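Grurnach-Leitfaden für Haushaltsroboter, zweite Fassung: ausprobiert!

Auf 70 Seiten sammelt Gindik gute Praxis für humanoide Helfer am Bett und am Wäschekorb, und ich bin richtig begeistert. Endlich Regeln, die man am selben Nachmittag anwenden kann! 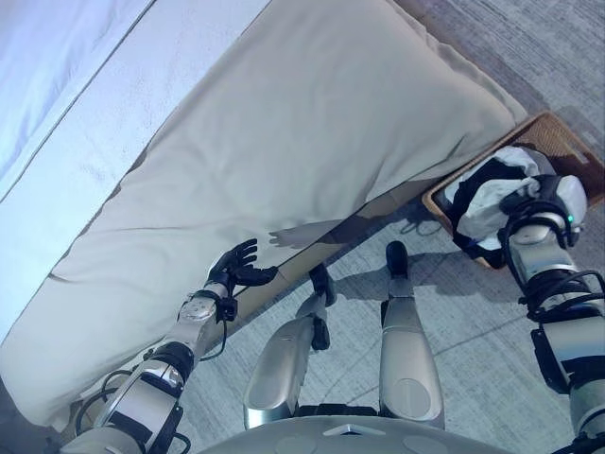
Besonders gut: Kabel am Arm gehören vor jedem Lauf kontrolliert, und im Greifbereich steht kein Mensch. Für Textilien empfiehlt der Text höchstens 300 Millimeter pro Sekunde (wir fuhren vorher mit 750, na ja). 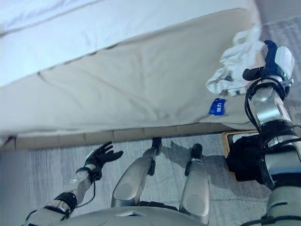
Weißes Tuch im rechten Greifer, linke Hand offen über dem Teppich

Das Kapitel zur freien Hand hat Yu-ting Cheung geschrieben, mein Favorit. Schwächer ist der Teil zum Not-Halt, da fehlt mir die Funkvariante.
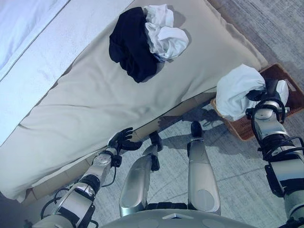

Rechte Hand mit Tuch am Korb, zwei Kleidungsstücke noch auf dem Bett

Klare Empfehlung, am besten ausgedruckt neben den Laptop legen.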